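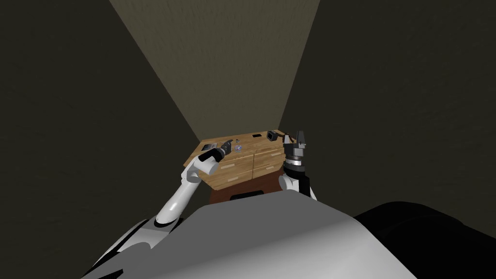 Isemen support replied that the garbled names were "almost certainly" caused by opening the export in a spreadsheet before printing, and asked us to try again without doing that. They also set the ticket to Waiting on Customer, so I'm putting it back to Open.

We don't open the export in a spreadsheet. I said so in the first message. The file goes from Isemen to a shared folder and from there straight into Flusum, which prints the address labels for the spring furniture catalogue. It worked in the autumn. The only thing I know of that changed in between is the Isemen update in April.

**Summary for whoever picks this up next**

- Site: Živković, Odville showroom
- Export: customer list, CSV, 2,000 rows
- Affected: 300 rows, every one with an accented or non-English letter in the name or street
- Unaffected: everything in plain letters
- Our own return address prints as `Å½ivkoviÄ‡`, which at least makes it easy to spot

**9:10 am**

Did as asked anyway. Deleted the file, ran a fresh export, touched nothing, imported into Flusum. Same result. `é` comes out as `Ã©` every time, so the damage is at least consistent. Letters aren't being lost, they're being read wrong.

Support's suggestion was to clear the browser cache. I've done it, but I'd like someone to explain how the browser cache gets into a CSV that was written on your server.

**9:45 am**

Opened a copy of the file in a plain text editor with the encoding set to UTF-8. The names are all fine. Switched the same editor to Windows-1252 and got exactly the rubbish we have on the labels. So the export is proper UTF-8 and something is reading it as the older encoding.

That points at Flusum. I'm not ready to let Isemen off yet, though. Flusum hasn't been updated on this computer since before the last mailing, and it read the autumn export without trouble.

**10:30 am**

Flusum support (separate ticket, they won't talk to each other) say their importer "auto-detects encoding." I asked how. After a wait I was told it looks for a marker at the start of the file, and if there isn't one it falls back to the Windows setting. I'd call that a guess with one clue, but fine, it's an answer and it can be checked.

Dug out the autumn file from backup and compared the first bytes with today's:

```
autumn: EF BB BF 43 75 73 74
today: 43 75 73 74 6F 6D 65
```

The old export has the UTF-8 marker (the BOM) and the new one doesn't. The release notes for the April update say "minor improvements to exports." They don't say what was improved or for whom.

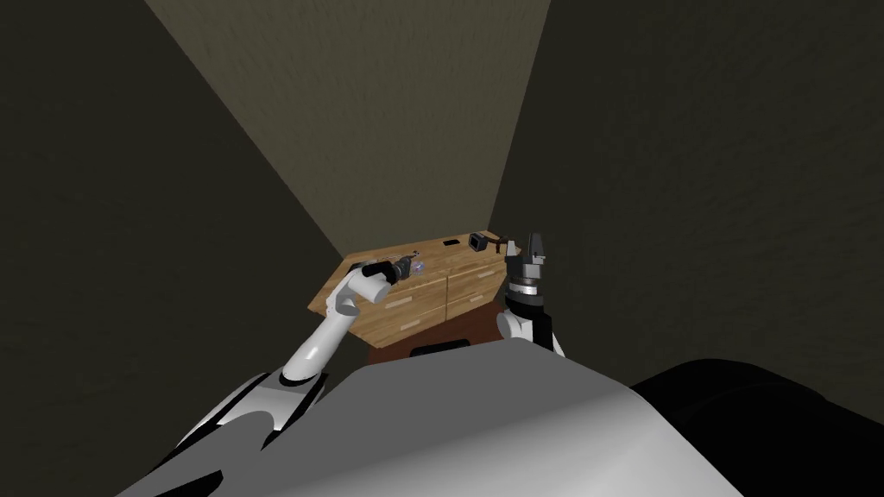

**11:20 am**

Isemen now suggest exporting with the "Legacy (Windows)" option instead. Tried it. The Ž prints properly and so does é, but ć turns into a question mark, as Windows-1252 has no such letter. So the workaround gets our name wrong in a different way, and it would do the same to a fair number of customers. Worse, this time the letters really are gone from the file and can't be recovered by reading it differently. Please don't give this advice to other people without a warning.

**11:50 am**

Looked for an encoding setting in Flusum. There's a dropdown under Import > Advanced, greyed out unless "Auto-detect" is unticked, and unticking it resets the column mapping. Chose UTF-8, mapped the columns again by hand, printed six test labels on plain paper:

- return address: correct
- é in a first name: correct
- ç in a street name: correct
- ć at the end of a surname: correct
- plain name: correct
- long address with a unit number: correct, but the postal code wraps onto a second line (it always has, separate complaint)

Closed Flusum and opened it again to see if the setting stuck. It didn't. Auto-detect was ticked again and the mapping was gone. Saving it as a named preset does keep it, or did the one time I tried.

**1:15 pm**

Tested the other way round as well. Took today's export, saved it from the text editor as "UTF-8 with BOM," left Flusum on Auto-detect. Prints correctly. To my mind that settles the cause: Isemen stopped writing the marker and Flusum depends on it. Both companies have told me their side is working as designed, and I suppose both are right, which doesn't help me get a catalogue out.

**2:40 pm**

Isemen have come back with "a fix has been scheduled" and asked if the ticket can be closed. No, please leave it open until there's an export setting I can see and tick. I've had "scheduled" before, over the duplicate invoices.

Also, the estimate in the reply that re-saving the file adds "a few seconds" is wrong for us. By the time somebody exports, opens the editor, saves a copy, checks it and moves it to the shared folder, it's up to 20 minutes when the showroom is busy.

**Where it stands**

Using the Flusum preset for this mailing. It's called `utf8 labels` and it must be picked before choosing the file, not after. Labels already printed are being binned. Return address to be checked on the first sheet of every run before the rest goes through.

Still wanted from Isemen: the marker restored or made optional, and the April release notes corrected.

Status: Open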